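Speaker notes: Cutting food waste in a shared kitchen
Transtead tenants' day, May 2023
Slot is after lunch. Keep it moving. Questions at the end, except the one about compost, which I will take when it comes.

Opening

Good afternoon. I look after kitchens in shared houses. Before that I cooked in a school canteen, and most of what I know about waste I learned from scraping plates there.

I want to talk about food that gets bought and then thrown away in houses where several people share one kitchen. I will keep to things we tried at Vuvley House and in the two houses next to it.

Ask for hands: who threw out a bag of salad this month? Wait for the laugh. Put my own hand up.

What we measured

We put a set of scales by the bin in November and asked everyone to weigh whatever they threw away and write it on a sheet. It ran for the whole month.

The total came to 331 items. Bread was the biggest group by a long way. After bread came salad leaves, then cooked rice, then milk.

Say that the sheet was not perfect. People forgot, and one person wrote "stuff" four days running. It is still the best record we have.

Pause here. Someone usually asks about peelings. We left out peelings, bones, tea bags and coffee grounds. We only wanted food that could have been eaten.

Why shared kitchens waste more

Go slowly through this part, it is the main one.

Everyone buys for themselves. A house with six people can easily have six open cartons of milk. Each of them is sensible on its own.

People are polite. They will not touch a housemate's yoghurt, even when it is a day from its date and the housemate is away until the end of the week.

Food gets lost. The back of a shelf is where jars go and stay. Italo Lombardi, who lived at Vuvley for years, once cleared a cupboard and found three open bags of the same lentils.

Moving out. When a tenant leaves, their food stays behind with no owner. This was a bigger part of the total than I had guessed.

What we changed

The share shelf. One shelf, middle height, with a label. Anything on it can be eaten by anyone without asking. Middle height matters. We began with the bottom one and it was ignored.

Dates on tape. A roll of masking tape and a pen on a string. Write the day you opened it. No names needed if it is going on the share shelf.

Bread in the freezer. Slice it first. Toast it straight from frozen. If they remember one thing from today I would like it to be this.

One carton of milk at a time. This only works if the house agrees who buys it. Two of the houses managed. The third went back to separate cartons and I have stopped arguing about it.

Soup night. Whatever is on the share shelf goes in a pot. Attendance goes up and down. Do not oversell it.

Skip this next bit if short of time.

Leaving list. Two weeks before someone moves out they write down what they have left in the cupboards, and the others take what they want.

The cold end of things 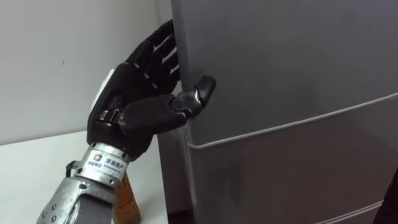
Ornella Benedetti

Most fridges I visit are set too warm. Five degrees or a little under is what you want. Buy a cheap thermometer, stand it in a glass of water on the middle shelf overnight and read it in the morning. The dial inside tells you very little.

Check the door seal with a strip of paper. Shut it in the door and pull. If it slides out easily, clean the seal with warm soapy water and try again before ringing the landlord.

Raw meat at the bottom, in a tray. Milk does better on a shelf than in the door. Keep potatoes and onions out altogether, and apart from each other.

Rice: cool it quickly, in the fridge within the hour, eat it the next day. Say this twice. Students in the room will not like it.

Costs

Tape, pens, thermometers and soup pot came to over £50 for the three houses. The pot was most of it.

Likely questions

Compost? Fine, but it comes after eating the food.

What if somebody takes things that are not on the share shelf? House meeting. A label will not fix that.

Can we borrow the scales? Yes, there are 2 sets. Sign for them at the desk on the way out.

Handouts are on the chair by the door. Collect the pens back in.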